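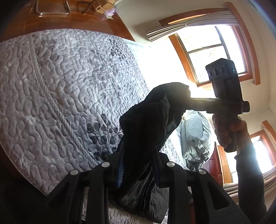 Quilted coverlet with stitched leaf motif, and a black cloth item.

How to clear and make a quilted bed without wrecking the quilting

Most advice on bed making comes from people who sell bedding. I have read a lot of it, and I don't believe half. You do not need a special spray, a smoothing paddle or a folding board. You need two free hands and a few minutes, and you need to do the steps in the right order.

This page covers a bed with a stitched coverlet, the kind with squiggly all-over quilting and a corded seam marking off the border. Plain blankets are more forgiving and you can skip most of it.

Step 1. Get everything off the bed

Clothes first. Pick each piece up, lift it clear, and then move it. Dragging is what does the damage. A zipper or hook pulled across meandering stitching will find a loop sooner or later, and embroidery is worse. I pulled a leaf half off a coverlet that way and Mi-kyung Lim charged me 62 dollars to put it back, which I thought was steep until I tried the second leaf myself.

Dark clothes on a pale coverlet deserve extra suspicion. Black fabric sheds. Shake it out over the floor, away from the bed, and decide right then whether it goes in a drawer or in the wash. If you put it on a chair "for now" you have only moved the job.

Step 2. Strip back and air

Fold the coverlet toward the foot in thirds. Open the window if the weather allows. Some guides insist on an hour of airing. I have tried ten minutes and I have tried an hour, and I can't tell the difference by bedtime.

Step 3. Straighten what's underneath

Pull the bottom sheet tight at the corners, then the top sheet, then any blanket. Quilting hides small wrinkles but a bunched blanket shows up as a ridge, and you will not be able to pat it flat from above. I know because I keep trying.

Step 4. Bring the coverlet up by the seam

Forget the outer edge, it is often a little crooked after washing. Use the corded seam instead. Stand at the foot and set the seam parallel to the mattress edge, then walk up one side and down the other checking the drop. If the coverlet has a center motif, line that up last. Should the seam and the motif disagree, go with the seam.

Step 5. Smooth it, lightly

Flat of the hand, center to edge. The Veltwood steamer was recommended to me by two people and I used it for most of June. It made the quilting look tired. Edit Major swears by hers, but her coverlet is a heavier cotton, so maybe that's the difference – I'm not convinced.

Step 6. The headboard or shelf

If there is a flat wooden top behind the bed, it will have collected things. Small glass pieces, wooden bits, papers. Take the papers away altogether, since they slide down behind the pillows. Wipe the wood with a barely damp cloth and dry it straight away. Do this before the pillows go on. Yes, the usual advice is to dust before you touch the bed at all, but then you shake a coverlet under a clean shelf and get to do it twice.

Lint that won't come off

Tape, pressed and lifted, in the direction of the stitching. The reusable Zondolis roller works on flat cloth and skips right over the low spots in quilting. A soft dry brush does better.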